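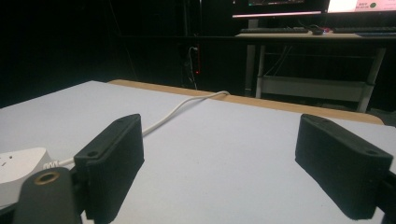
Unit 6: When part of the job moves to a machine

Reading for this unit: the Kukar case (course packet, second section) and the short Wasilewska report on shift work. Bring both to class on Monday. Students who missed Unit 5 should look over the page on task lists first, as the same terms come up again here.

6.1 Jobs and tasks

Most talk about automation is about jobs. Employers do not usually automate a job. They automate tasks, and a job is a bundle of tasks that one person has been paid to do. When some tasks leave the bundle, the employer has to decide what happens to the rest.

In Unit 5 we split tasks into four groups: handling, checking, recording and deciding. A packing job at a small parts supplier has all four. The packer picks up the part (handling), looks it over (checking), marks it on the sheet (recording) and sets aside anything doubtful (deciding). Handling is often the first thing a company tries to give to a machine, and it is often where the company finds out how much checking was going on at the same time. A packer who picks up a part feels a burr on the edge without being told to look for one. A two-finger gripper closes to the width it has been set to. If the company wants the burr found, it has to add a sensor, a camera or a person.

Keep this in mind for the cases. When a firm says that a task has been automated, ask which of the four groups it means.

6.2 How the work is taught to the machine

There are three common ways of setting up a gripper for a handling task.

Programming by coordinates. A technician enters positions and opening widths. It suits parts that arrive in the same place every time. It does badly when parts arrive in a bin.

Guiding by hand. A worker or technician moves the arm through the task and the controller stores the path. It is quicker to set up, and people with no programming background can do it after some practice.

Recording with a hand-held tool. A person holds a gripper with a camera on it and does the task many times. The recordings are used to train a model, which later drives a robot arm with the same kind of fingers. The person needs to know the task well. They do not need to know much about robots.

The third method matters for this course because it makes a new kind of work. Someone has to do the recordings, and the best person is usually the one who already does the job. That worker is asked to pass on a skill to a system that may later do part of the work. Questions of pay, consent and job security come in at this point, long before any arm is bolted to the floor.

Fingers are also worth a note. Flat pads are general-purpose and are normally held on with screws, so they can be changed when they wear or when the part changes. Changing pads is maintenance work. In a shop with a few machines it tends to fall to whoever is nearby, and it is often missing from the written job description.

6.3 Case: Kukar

Kukar makes fittings for kitchen and bathroom cabinets. The packing room had 23 people on two shifts when the company brought in the first gripper station. The supplier was Burkico. Management told staff that nobody would be let go in the first year, and this promise was kept.

What changed in the packing room:

The station took over picking and placing for the four most common hinge sets. People still packed everything else, including all mixed orders.

Three packers were moved to a role called station attendant. They fill the trays, clear jams, swap finger pads and restart the cell after a stop.

Pace. Before the station, packers set their own pace within a shift target. Afterward, the attendants worked at the pace of the cell. Breaks had to be agreed with a coworker so that someone was always there.

Records. The paper sheet was dropped. The cell logs each pick, and an attendant enters the reason for each stop from a menu on the screen. Attendants complained that the menu did not have the right reasons in it. Many stops were entered as "other."

Skill. Attendants learned new things and were proud of some of them. They also said they were losing touch with the product, as they no longer handled the parts one by one.

Errors. Fewer orders went out with the wrong number of hinges. More went out with a scratched hinge. This fits what was said in 6.1 about checking that is folded into handling.

In the second year Kukar asked packers to record mixed orders with hand-held tools. The company offered 22 paid hours per person, during normal shifts, with no penalty for saying no. Most of the day shift agreed. Most of the night shift did not. The packet gives the reasons in the workers' own words. Pay was not the main one. Night shift staff had been moved between departments more often, and they had less trust that the first-year promise would be made again.

6.4 Case: Pitov

Pitov runs a repair center for small household appliances. It is a useful contrast, as the work there varies much more than it does at Kukar. Incoming units are sorted, opened, tested, fixed or scrapped, and closed up again.

The company tried to automate sorting and gave up after one season. It then used the same equipment at the end of the line, where repaired units are put into boxes. This worked better, and the repair staff were in favor of it. Boxing was the task they liked least, and several had wrist or shoulder pain from it.

Two points to take from the case.

First, the staff were asked which task to start with the second time. They had not been asked the first time.

Second, boxing had been a slow task that people used to rest their eyes after close bench work. With boxing gone, bench time went up to 68 percent of the shift, and complaints of eye strain went up as well. Pitov later added a short break each hour away from the bench. The change was cheap, and it came late.

6.5 The area around the machine

Students who have not worked near this kind of equipment tend to think only about the moving arm. Injury reports from small workplaces include plenty of ordinary causes. When you do your site visit, look at the following:

Cables. Power strips and leads are often put down for a test and stay for a year. Check whether any run across a work surface or over a table edge where a sleeve or a tray could catch them.

Light. A work surface may be bright while the room behind it is dark. Eyes take time to adjust when a person turns from one to the other, and things on the floor are easily missed.

Screens. Note where the operator's screens and keyboard are in relation to the work surface. If the operator has to turn around to enter a stop reason, the entry will be late or will not be made.

Pinch points. Two finger pads with a wide gap between them look harmless when nothing is moving. The rule for the site visit is hands out of the gap at all times, with the power on or off.

Stopping. Find out who is allowed to stop the machine and who is allowed to start it again. These are often different people, and the answer tells you a lot about how the workplace is run.

6.6 Terms for this unit

Attendant: a person who keeps an automated station running but does not do its main task by hand.

Cell: the station and the area around it that is controlled as one unit.

Demonstration: one recorded run of a task by a person, used for training.

Residual tasks: what is left in a job after some tasks have been automated. These may be more interesting than the old job or less so.

Pacing: who or what sets the speed of work.

6.7 For class

Choose one residual task from the Kukar case and write half a page on who does it, who sets the pace and who would notice if it were done badly. Use the four groups from 6.1.

Then read the Wasilewska report with the night shift's answers next to it. The report treats trust as a matter of how much information staff are given. Mark any place where the night shift answers do not fit that view.

Site visit forms are due at the start of the next unit. Closed-toe shoes are required for the visit, and long hair must be tied back.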